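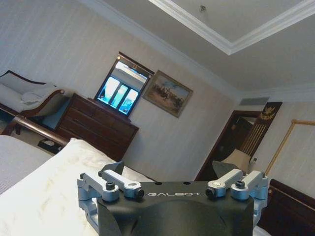 Kha Đào had the room until noon, and the list said to start with the bed.

Her aunt Kiều had written the list on the back of a gas bill before she went into the hospital in December. She had never crossed out a line. Strip bed. Air pillows. Empty drawers, top first. Leave the horses where they are.

Kha read the last line twice and looked at the painting. The riders were still on their way across the brown country under the pale sky. When she was small she used to pick one and decide he was her uncle, going to Skestlow to get the car fixed.

She sat on the bed first, which was not on the list. Then she got up, put the pillow on the chaise lounge, and folded the gray bedspread in half over the footboard. She had bumped her hip on that rail every summer of her childhood. She walked around it now with her hand out.

The top drawer stuck, as it always had. You had to lift and pull. Inside were gloves, a sewing kit, and an envelope from the Sundska Savings Bank with 45 dollars in it. Kha put the envelope in her coat. The second drawer was all tablecloths. The third had her uncle's sweaters, which no one had worn in years, folded with the arms behind them the way a store does it.

In the bottom drawer, under a layer of newspaper, she found a passbook. The last entry was for 2,376 dollars. The one before it was 2,512. She worked out the difference in her head and then checked it on her phone. One hundred thirty-six dollars. Next to it her aunt had written, in pencil, "frame."

She looked up at the gold frame. It had been a plain black one once. She remembered that now, and remembered not noticing when it changed.

Her phone rang. It was Kiều, calling from the rehab place.

"Are you at the drawers?" her aunt said.

"I'm done with the drawers."

"You lifted and pulled?"

"I lifted and pulled."

"What did you do with the sweaters?"

"Nothing yet. They're on the bed."

There was a television going on her aunt's end, and someone asking for juice.

"The new apartment has a closet," Kiều said. "It's not a big closet."

"I measured it. They'll fit."

"And the mirror?"

Kha turned around. The windows were in it, very blue, and the strip of ceiling over them. It made the rest of the wall look darker than it was.

"The mirror is fine," she said. "The movers will wrap it. Do you want the horses in the bedroom or the front room?"

"I wrote to leave them."

"I know. I'm asking."

The juice person had gone away. Her aunt took a while.

"Bedroom," she said. "Across from the bed. Not too high."

Kha found the pencil in the sewing kit and changed the list. Then she opened a box, laid the sweaters in the bottom, and went back for the tablecloths.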